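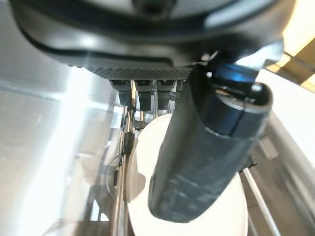 Garra robótica junto aos bicos de um aparelho escuro, com um recipiente branco por baixo.

O café do turno e o trabalho que fica

A automação dos serviços de apoio raramente merece a atenção que se dedica às linhas de produção. Discute-se a soldadura, a paletização e a inspeção visual; a copa, o refeitório e o bar ficam para uma alínea final do plano de investimentos, quando chegam a constar dele. A experiência da Pronum na unidade de Urquijo aconselha maior cuidado. Trabalham ali 471 pessoas, e a decisão de entregar a um braço robótico o serviço de bebidas quentes alterou rotinas que nenhum organograma descrevia.

O sistema, designado internamente por Nadia, assegura o serviço de bebidas nas mudanças de turno e durante a noite. O pedido é feito num terminal à entrada do bar. O braço coloca o recipiente sob o bico, aguarda o enchimento e entrega-o no balcão. No período de maior procura, entre as 5h30 e as 6h15, o serviço atende 96 pedidos, número que antes exigia duas pessoas em permanência e deixava habitualmente uma fila até ao corredor dos vestiários.

Do ponto de vista da direção, o balanço é favorável. O horário foi alargado, o desperdício de leite diminuiu e deixou de ser necessário escalar pessoal para a madrugada, turno que poucos pediam e que muitos aceitavam apenas pelo subsídio. Convém, todavia, deter a atenção neste último ponto. O subsídio noturno representava uma parcela relevante do rendimento de três trabalhadoras do bar. A transferência para o horário diurno foi apresentada como melhoria das condições de trabalho, e em parte o foi, mas traduziu-se igualmente numa redução salarial que só veio a ser compensada em dezembro, após negociação.

Importa também examinar o conteúdo das funções que permaneceram. Quem anteriormente servia passou a abastecer, a limpar circuitos, a substituir juntas e a repor o braço em posição quando este se detém perante um copo mal encaixado. São tarefas de natureza técnica, que pressupõem formação e implicam responsabilidade sobre equipamento dispendioso. A categoria profissional, porém, continua a ser a de empregada de bar. Uma empresa que reconhece a complexidade de uma máquina no contrato de manutenção celebrado com o fornecedor, a Jurnton, deve reconhecê-la também na carreira de quem a mantém em funcionamento todos os dias.

Acresce uma dimensão menos quantificável. O bar era um dos poucos lugares em que o pessoal da noite e o do dia se cruzavam. Trocavam-se ali informações sobre avarias, ausências e encomendas atrasadas, muitas vezes por intermédio de quem estava ao balcão. Na consulta realizada pelos serviços de recursos humanos, 83 trabalhadores declararam passar agora menos tempo naquele espaço. Alguns consideram-no uma vantagem, visto que a espera se tornou mais curta. Os chefes de turno, por seu lado, pediram que fosse instituída uma passagem de serviço formal, com dez minutos reservados para o efeito, e a administração ainda não respondeu ao pedido.

Não se defende neste texto a retirada do equipamento. O serviço noturno prestado pela Nadia é útil, e o regresso às escalas anteriores dificilmente encontraria apoio entre os próprios interessados. Defende-se que a instalação de sistemas semelhantes noutras unidades seja precedida de uma avaliação das remunerações acessórias afetadas e da revisão das categorias profissionais, com participação dos representantes dos trabalhadores antes da assinatura do contrato. Em Urquijo, essa participação ocorreu quando o braço já estava aparafusado ao balcão.

A próxima unidade prevista tem um refeitório de maior dimensão e pessoal com vínculos mais precários, em boa parte contratado por intermédio de terceiros. A empresa dispõe de informação suficiente para decidir de outro modo, e os trabalhadores dessa unidade têm direito a conhecê-la antes do início das obras.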